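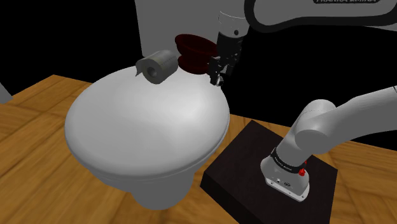

Flush volume is the wrong number to regulate

For most of the past three decades, the public argument about toilets has been an argument about one figure, the volume of water released per flush. It is printed on the carton and stamped into the china. It decides which models qualify for a rebate and which are kept out of new construction. I design drainage for mid-sized residential buildings, and I would like to see that figure demoted. It should stay on the carton. It should stop being the thing that building owners, code writers and water utilities treat as the measure of a good installation.

The case for the flush figure is easy to state and I don't dispute most of it. Older fixtures used far more water than the job required. A limit at the point of sale is cheap to enforce, because the fixture is tested once and then copied. Savings show up on the meter within a billing cycle. Few other conservation measures are that simple, and the first round of limits did what it was meant to do.

The trouble starts with the second and third rounds. Each reduction has been treated as the same kind of step as the one before it, and it isn't. The first cuts removed water that was doing no work. Later cuts remove water that carries solids down a horizontal pipe, and that pipe was sized by somebody using tables drawn up when the flow was higher.

What the pipe needs

A building drain is a gravity device. It has a diameter, a slope, a roughness and a length, and it moves solids only while there is enough depth and velocity of water behind them. A flush enters the branch as a short surge. As it travels it flattens out, the depth falls, and at some distance the solids settle and wait for the next surge. In a building with many fixtures on a common line the next surge comes soon, often from a shower or a washing machine. In a building with a long branch and a single restroom at the end of it, the next surge may be another toilet flush of the same small volume, hours later.

Reduce the volume and the settling distance shortens. Increase the pipe diameter and it shortens again, because the same water spreads thinner across a wider invert. Many people outside the trade find this backward. A bigger pipe is assumed to be a safer pipe, and owners still ask for one as an upgrade. On a low-flow branch it is often a downgrade, and I have lost that argument more than once with clients who were paying for the larger pipe out of their own pockets.

None of this is captured by the flush figure. Two fixtures with identical ratings can behave very differently at the far end of a branch, depending on how quickly the water leaves the bowl, how much of it trails the solids, and what kind of paper is in use. The trailing water matters a good deal. Water that goes ahead of the load does almost nothing for it.

A case from my own files

In October I was asked to look at an office conversion in Markine, a three-story former textile warehouse with restrooms grouped at the east end and the sewer connection at the west. The fixtures were a good specification, Mayrhofer wall-hung bowls with in-wall tanks, chosen for the lowest rating available in that range. The owner had kept a log of service calls, and the ground-floor branch accounted for nearly all of them.

The pipe was sound. The slope was within tolerance for most of its length and a little flat for the last stretch. Nobody had installed anything wrong. The original design had assumed that the kitchenette and a pair of showers would discharge into the head of the same line, and during the works both were moved to a separate stack to free up floor area. From that day the branch carried toilet discharge and hand-washing water only. The faucets, also low-flow, contributed a trickle.

Annelies Bühler, the facilities manager, had already been through the usual list. She had changed the paper, put up signs and replaced two flush valves. Her own view, given to me in writing before I had seen the building, was that "the toilets save water all week and the jetting truck uses it on the weekend." She had invoices to support this. One visit by the truck used about 1,000 gallons, and over the period of her log the water recorded against jetting came to 429 gallons more than the difference between the installed fixtures and the next rating up would have saved.

I don't offer that as a general result. It is one building, with one unlucky layout, and the margin is not large. What interests me is that every document in the handover file described the installation as efficient. The certificate said so, the rebate form said so, and both were correct by the definition they were using.

The fix was to route the kitchenette drain back to the head of the branch and correct the flat section. The bowls stayed. If I had been allowed one change only, I would have taken the kitchenette.

What should be measured

My proposal is modest. Where a utility or a municipality pays a rebate on fixtures, or grants any planning credit for them, the application should include the drain line. Four items would be enough: the length of the horizontal branch from the last fixture to the stack or building drain, its diameter, its slope, and a list of what else discharges upstream. Any competent plumber can supply these in an afternoon for an existing building, and for a new one they are already on the drawings.

With those items in hand, a reviewer can sort applications into two groups. In the first, the branch is short, or narrow, or well fed by other fixtures, and the lowest-volume bowl on the market will do no harm. Most apartments fall into this group. In the second, the branch is long and poorly fed, and the applicant should either use a fixture with better carry or alter the pipework. The rebate could be the same in both cases. It would simply be paid for a system.

Test reports should also state carry distance on the front page, at a stated slope and diameter, with the same prominence as volume. Some manufacturers already measure it. Ivov includes the number in its technical sheets, although a reader has to get to the last page to find it, and Sedodow will supply it on request. A buyer comparing two bowls in a showroom sees neither.

Objections

The first objection is administrative cost. Pei-shan Lai, who spent years reviewing plumbing permits before moving to private practice, read a draft of this piece and told me that a reviewer with a tall stack of applications will not look at slopes. She is probably right about the paper process. She pointed out, too, that a required field gets filled in with whatever makes the application pass. I would answer that the same is true of every field on the form, including the one for volume, and that spot checks are possible on a pipe in a way that they are not on a promise.

The second objection is that the change would be used as an excuse to go back to high-volume fixtures. This is a fair worry. There is a kind of customer who has resented low-flow toilets since the first bad ones came out, and a kind of contractor who tells that customer what he wants to hear. The early fixtures earned some of that resentment, since they were old bowls with less water put through them. Current designs clear the bowl very well. I would leave the present maximum where it is. My quarrel is with the assumption that each further reduction below it is worth paying for in every building, whatever lies under the floor.

The third objection is that the water used in clearing a blocked line is small compared with the savings across a whole city. That is true, and it would settle the matter if water were the only cost. The cost of a blocked branch falls on one owner, and it arrives as labor, closed restrooms and damaged ceilings. An owner who has been through it twice will swap out the fixtures without telling the utility, and the savings booked against that address will stay in the annual report for years.

There is also the question of sewers in the street. Municipal mains face the same physics on a larger scale, and a district that has cut its indoor use sharply may find that its flattest mains need flushing more often. I have read maintenance records that point this way and others that don't, and I would rather leave the subject to people who run mains for a living.

For anyone specifying a restroom now, the practical advice is short. Get the branch drawing before choosing the bowl. Do not increase the pipe diameter unless the fixture count calls for it. Put a fixture that discharges a useful quantity of water at the head of the line, and write on the drawing that it must not be moved without a review of the drain. At Markine, that note would have gone next to the kitchenette sink.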